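Inicio > Publicaciones > Archivo y trabajo de oficina > Sección 4

4. El armario bajo como unidad de archivo cercano

De los muebles que estudiamos en Plundcombe, el armario bajo fue el que más sorpresas nos dio. Partíamos de una idea modesta (un mueble de paso, donde acaba lo que no cabe en la mesa) y encontramos un archivo vivo, con reglas propias y muy bien conocidas por el personal. Reunimos 93 fichas de consulta, cada una correspondiente a una carpeta retirada y devuelta, y el conjunto resultó de una riqueza que no esperábamos.

El caso de la figura 4 es el que preferimos para explicar el método: un armario de madera clara, con balda interior, junto a una mesa con ordenadores portátiles. La carpeta azul y el archivador oscuro comparten el mismo nivel de análisis en nuestras fichas, aunque su manejo es muy distinto. La primera pesa poco y se dobla; el segundo obliga a despejar el hueco antes de moverlo. 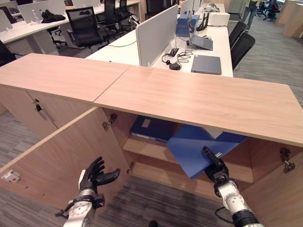 ¿Cuánto papel conviene guardar en un armario de este tipo? Unas cuantas carpetas de uso corriente y un solo archivador por balda; lo demás debe pasar al archivo central en cuanto se cierra el expediente.

Esta norma procede del protocolo Bilon, que fija un máximo de 3000 hojas por armario y una revisión cada 15 jornadas. Nos entusiasmó comprobar lo bien que funciona en oficinas pequeñas, donde la persona que guarda y la que busca suelen ser la misma. En la sede de Guvesel, con plantillas más amplias, el límite de hojas se respetaba, pero la revisión se aplazaba con frecuencia, sobre todo en agosto.

4.1. Puertas, balda y etiqueta del lomo

Las puertas batientes permiten ver de una vez todo lo que hay en la balda, una ventaja enorme frente al cajón. A cambio, exigen espacio libre delante del mueble. El archivador guardado en horizontal, con la etiqueta del lomo hacia fuera, se identifica sin sacarlo; las carpetas flexibles, en cambio, casi siempre hay que extraerlas e inclinarlas para saber qué contienen. En nuestras fichas, 50 consultas empezaron precisamente así.

Figura 4. Carpeta azul sostenida ante el armario abierto; el archivador azul marino permanece tumbado en la balda superior.

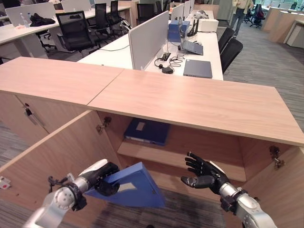

Bech objetó, al leer un borrador de esta sección, que la etiqueta importa menos que el color y que en su oficina se pide «la azul» mucho antes que el número de expediente. La observación nos parece magnífica y la hemos incorporado a la ficha como campo independiente. Queda por ver qué ocurre cuando dos carpetas del mismo color conviven en una balda, situación que tratamos en el apartado 4.2 con los datos de Guvesel.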